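Stolari Announce Second Album 'Feline' and North American Tour
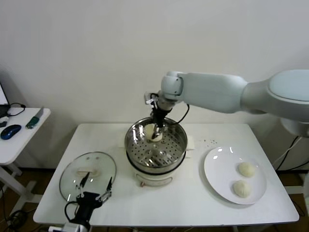 Doom metal quartet Stolari will release their second studio album, 'Feline', in March through Custden Records. The record contains 7 songs and will be available on CD, digital formats and a vinyl edition limited to 900 copies.

The band was founded by guitarist Trevor Ackroyd and vocalist Tia Birkett after the breakup of their former group, Popescu. Bassist Gareth Tunstall and drummer Sandra Cheetham completed the lineup before the first album was recorded.

"We wrote most of 'Feline' in the rehearsal room, with all four of us playing," said Birkett. "The songs are slower than the ones on the debut, and the last one took us a whole winter to finish."

Dorothy Bellamy produced the album and also plays organ on the closing track, 'Lower Field' – her first recorded performance with the band.

Stolari will support the release with a tour of 30 dates across the United States and Canada. Doors open at 7 p.m. at all venues. Tickets and vinyl pre-orders will be available from the band's website and the Custden Records store.

Review copies and interviews may be requested from the Custden Records press office.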